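Progress report, Dallamix safe handling practice, second period

To: program office, Prudau
From: bench team, Skukirau site

Quick one this period, sorry, full tables are in the shared folder.

Where we are. Draft 2 of the handling rules is done and in use on the bench. Draft 1 was too long, people skipped it. New one fits on two pages. Main changes:

- Written go-ahead before arm power, every time. Not just first run of the day.
- Speed cap stays on for any object set the arms haven't handled before. Comes off only after a clean block of runs, signed by whoever ran it.
- Stop button checked at start of shift and again after lunch. Goes in the log with a time.
- Standing distance marked per task, since reach changes with the task. The old single line on the floor is retired.
- Object list filled in before the run. We kept finding lists filled in from memory at 5 p.m. and they were wrong.

Runs. 2,890 logged under draft 2. Of those 29 were stopped by hand. We read every one of the 29 logs. Most were grip slips or an arm getting too near the table edge, stopped early, which is what we want people to do. 2 had no reason entered. Have since made the reason field required so the log won't close without it.

No injuries, no first aid entries. One bent finger cover, replaced from spares.

Cable routing. Still open. Draft 2 says cables on the walking side get covered or tied back before power on. Not being done the same way by every shift. Nogueira quoted for floor channel, quote is with purchasing. Until then the rule stands as written and shift leads check it.

Training. Everyone on the bench has read and signed draft 2. Night shift did theirs late, done now. Refresher slides need redoing, they still show the old floor line.

Mixed object work. Started this period. Everyday items, soft and hard together, different heights, both arms live. The rules treat two live arms as one zone: if one arm is working and the other is only holding position, you still stay out of reach of both. Took some arguing but it's in. Grip force is set for the softest thing on the table, not the avarage.
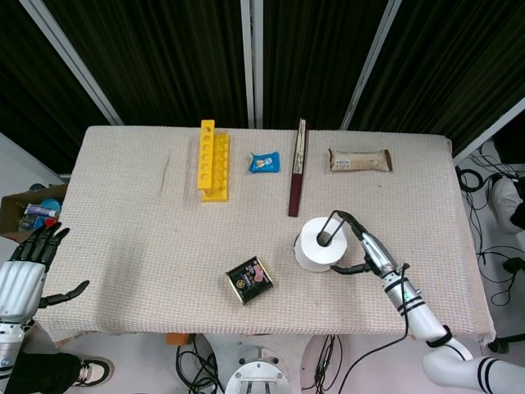

Skukirau night shift wrote back on the draft that the one-zone rule is fine but slows resets a lot, and asked if a held arm could count as off once its brakes are confirmed. We said no for now. Will look at it agian for draft 3, with brake test data if we can get it.

Next period:
- Cable channel in, if the quote clears
- Draft 3, with the held arm question answered one way or the other
- New refresher slides
- Spot check of stop button entries against the shift log

Spend is on plan. Only ask is a yes or no on the Nogueira quote by end of September, otherwise the channel slips into the period after.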